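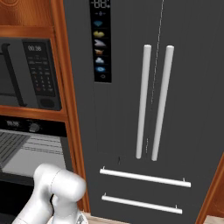 The Skarkerum Tip

The newsletter reached Brunello Mazza at ten to seven, before the kettle had boiled. It had arrived at that hour every morning since February, when he had typed his address into a box to read the end of an article about copper.

"Skarkerum is about to move," it said. "My inner circle is already in."

Brunello had sold ship's paint in Stulport for most of his life and he knew what an inner circle was. It was the people who had bought the last tin. He read on anyway.

Skarkerum was a hole in the ground outside Clerkach, or would be once somebody dug it. The shares stood at 56 pence. They would stand, the writer felt, at a good deal more. There was a drawing of a drill. There was a sum, set in bold, in which the tonnes under the hill were multiplied by today's price and nothing was taken away for getting them out.

He did his own sum on the back of the gas bill. He had 3,616 pounds in the account his sister called the funeral.

At nine he rang the number at the bottom.

"Ferri Research," said a young man.

"How deep did they drill?"

"Sorry?"

"At Clerkach. The report says high grades over a wide area. I want to know how deep."

Paper moved about. "A hundred and nine metres, sir. Very exciting hole."

"One hole?"

"So far."

"And how wide is a hole?"

The young man said he would have to get back to him on that. Then he said the price wouldn't wait, and that he personally had put his mother in.

"Does she know?" said Brunello.

He hung up and looked for page 426 of the prospectus, where the type got very small. Ferri Research was paid by Skarkerum, in Skarkerum shares, and was free to sell them at any time without telling a soul. He underlined it. He had half expected to feel pleased.

The next morning the shares were at 71. The newsletter came at ten to seven with the word ROCKET in it. Brunello read it standing up, then read it again - more slowly - and worked out what 3,616 pounds would have made.

"It'll come down," he told the kettle.

It was 78 by lunch. He found the gas bill, smoothed it flat, and went to see where he had put the young man's number.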